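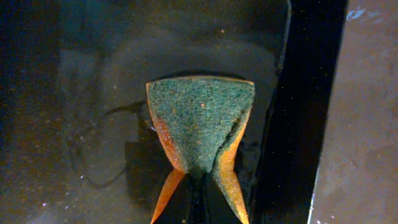
Wrist camera view, scouring pad pinched in the black gripper.

Gripper swap checklist, Ladon fingers vs. Tarigan fingers
Bench 2, May, filled in by me as I went

1. E-stop tested before power-up: OK. Pressed it twice, arm dropped out both times.

2. Guarding and floor tape: OK. One corner of the tape is peeling again and I stuck it back down, but it needs a fresh strip.

3. Finger screws torqued and marked: OK on the Ladon set. On the Tarigan set I found 2 without paint marks, so I redid the whole lot (annoying, but I'd want the next person to do it for me!).

4. Grip force limit: set to 33 percent on the Nidine controller for both sets. Please don't bump it up for soft stuff. The pad folds in at the waist and the green side fans out at the top, and that's plenty of squeeze.

5. Wrist camera: mount tight, cable clear of the elbow. The dark shiny surface gives me smears and blurry reflections in the picture, so I'm calling this one a PASS WITH COMMENT. I'd love to try a matte mat under there.

6. Pinch points labeled: FAIL. The label on the Tarigan adapter is too small to read with gloves and glasses on. New one ordered from Dastura.

7. Cycle test, 300 closes per set, nobody inside the tape: done for Ladon, no faults logged. Tarigan is still to do, after item 6 is fixed.

8. Pad fibers in the finger joints: checked with a flashlight after the Ladon run, brushed out. Add this to the weekly list?

Overall: Ladon fingers OK to use. Tarigan fingers stay tagged out until the label is on.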